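Sep 12, 2021
By Man-lok Ko

Notes for the season talk, Masodthorpe Playhouse

Start with thanks, then straight to the money. Last season we sold 353 tickets for the May play, our best run yet. Mention the new seats in row F.

This year's show is Briritz, a comedy in two acts. A widow comes home to sell the family hotel and finds her late husband's brother still running it. Cast of seven, 20 scene changes. Say that slowly — it gets a laugh.

Costumes next. Act two is the dinner party, so pearls for the widow and paste for the sister-in-law.
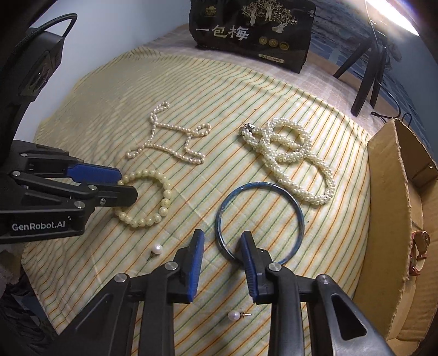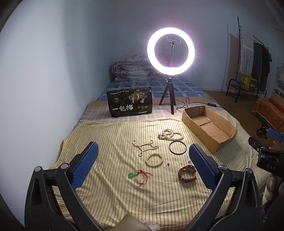

Relaxed performance: lights stay up a little, doors stay open, people can come and go. Seats for that one are capped at 37. Ask anyone booking to tell the box office about wheelchairs.

Touring: we take the show to the hall at Xaba for one night. Van hire is still not settled. Skip this if short of time.

Appeal: the lighting desk needs replacing and we have nearly 3000 dollars toward it. Pause here. Buckets are by the door.

Questions, then point them to the bar.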